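Bench notebook, Sterkis packing room
May 11, 2018

Two-arm station, paper balls and open carton on the white table.
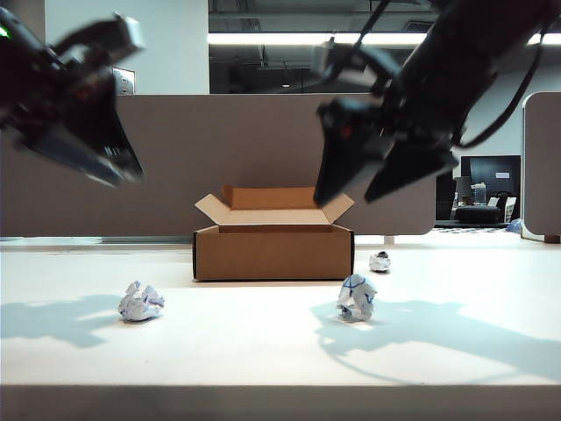 Where we are

Void fill is the job: crumpled paper into the carton before it goes to Jutodeck for labelling. By hand it is dull work and hard on the wrists. The log stands at 2,674 picks since the arms were set up. Target before July is 70 cartons a shift with one person looking after the station.

Settings changed

Closing force down a step on both grippers. Paper was getting squashed flat and then did nothing in the carton. Approach height left alone. Left and right still wait for each other over the carton, which costs time, but I don't want to touch that until the Prondarent update is in.

What it means for the packers

Talked to Amber Van Loon after the morning run. Her main point: the pace. When people pack by hand they slow down for awkward orders and catch up on easy ones. With the arms feeding cartons, the packer ends up waiting, then rushing. She wants a hold button within reach of the packing seat. Agreed, will wire one in.

She also asked who gets the blame for a badly filled carton. No answer yet. I have suggested that station faults go in the station log and stay off the personal sheets. Need this in writing from the shift office.

Rotation: 2 hours at the station, then back to mixed orders. Some would like longer, but watching arms all morning makes you drowsy. I tried it.

To do

Hold button.
Ask Moon for the thicker paper, same price if we take 2,000 sheets.
Write up clearing a jam so that anyone on shift can do it.
Rerun with the new force setting and compare fill.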